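Listent Opens Orders for Bosteo Two-Handed Manipulation Kit

PENDELHAM, 17 March 2026 -- Listent, a maker of robot hands and teaching tools for robots, has opened orders for Bosteo, a kit which lets a laboratory, a training center or a small company teach simple table work to a robot with two arms. The kit has a left hand and a right hand with separate fingers and thumb, the control box, the software for recording and replay, and a case with practice objects for the first exercises.

The company has prepared the kit during the last two years together with Horgan, a workshop for mechanical parts in the same town. Horgan makes the finger links and the mounting plates. Listent writes the software and does the final assembly and the testing of every pair of hands before it is sent.

"Many of our customers have already good arms, but at the end of the arm they have only a simple two-jaw gripper," said Ida Ackermann, product manager at Listent. "They would like to work with fingers and they are afraid of the time it will take. With Bosteo we wanted that a person can mount the hands in the morning and record the first task in the afternoon."

The first task in the Bosteo course is named Fruit and Plate. It uses a plate, a pear and a bunch of grapes, all from the practice case. The fruits are artificial, so they keep the same form and can be used for many repetitions. The operator teaches the robot to take the pear with the right hand and to work between the table and the plate, while the left hand stays near the grapes. Later exercises in the course add the grapes, and after this the handing over of an object from one hand to the other.

The pear and the grapes were chosen with some care. A pear is wide at one end and narrow at the other, and the fingers must close in a different way depending on where they meet it. The grapes have an uneven surface and are more difficult for the thumb. Customers can of course also use their own objects, and the software does not need a special marker on them.

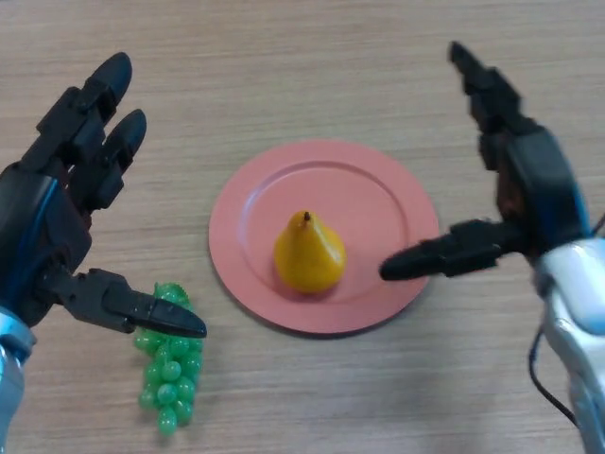
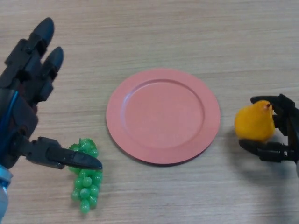 Fruit and Plate exercise with the Bosteo hands: pear on the plate (first picture) and pear in the right hand (second picture).

Each recorded attempt is saved together with the camera view from the head of the robot and the positions of all the joints. The operator can mark an attempt as good or as not good, cut the beginning and the end, and write a short note. The attempts can then be exported in open file formats, so a customer who has already a learning system does not have to change it.

During the test period, the Listent team and three pilot customers recorded 3,562 attempts with the Fruit and Plate exercise. From these recordings the company has corrected several points in the kit. The thumb now opens wider than in the first version, and the stop button was moved to the front of the control box after requests from two of the customers. The recordings come with each kit at no extra cost, and customers may use them for their own training and for publications.

"What I liked is that I could see early which attempts were bad," said Ita Nic Giolla, who leads a course in applied robotics and was responsible for one of the pilot tests. "Before, my students recorded for a whole day and we looked at the material only at the end of the week. Now they delete and repeat immediately. The manual was a little short in the chapter about calibration, and I have told this to the company."

Listent confirms that the calibration chapter has been written again and is now 41 pages long, with drawings for each step. It is included with all new kits and can be sent by e-mail to the pilot customers.

Service and spare parts

Fingers and thumbs can be changed one by one with the tool in the case. It is not necessary to send back the whole hand when one joint is damaged. Horgan keeps spare fingers in stock for both hands. Listent recommends a check of the joints after 4,000 closing movements; the software counts these and shows a message on the screen. Customers who do not want to do the check alone can book a service visit or a video call with a technician.

The kit is not intended for work with food, for outdoor use or for lifting of heavy objects. It should be used on a stable table, and the working area should stay free of persons when the arms are moving.

Availability

The first series consists of 60 kits, and orders are taken in the order of arrival. Delivery of the first series will start in October. Bosteo is offered for purchase or for rent, and schools and universities can ask for a separate price. The rent includes the software updates and one change of fingers. A list of the supported arms is sent on request -- customers with another type of arm are asked to write before they order, so that the mounting plate can be checked.

Demonstrations are possible at the Listent office in Pendelham by appointment.

Press contact: Ida Ackermann, Listent, Pendelham

Last updated: 17:20

Comments (3)

mw_bench
Is the software also available without the hands? We have our own and only need the recording part.

Listent Team
Thank you for the question. At the moment it is only sold with the kit, but please write to us which hands you use.

tomasz.r
Changing single fingers is good news. Would like to see the rent price on the page and not only on request.

We use cookies to remember your settings and to count visits. By continuing to read you accept this. Change cookie settings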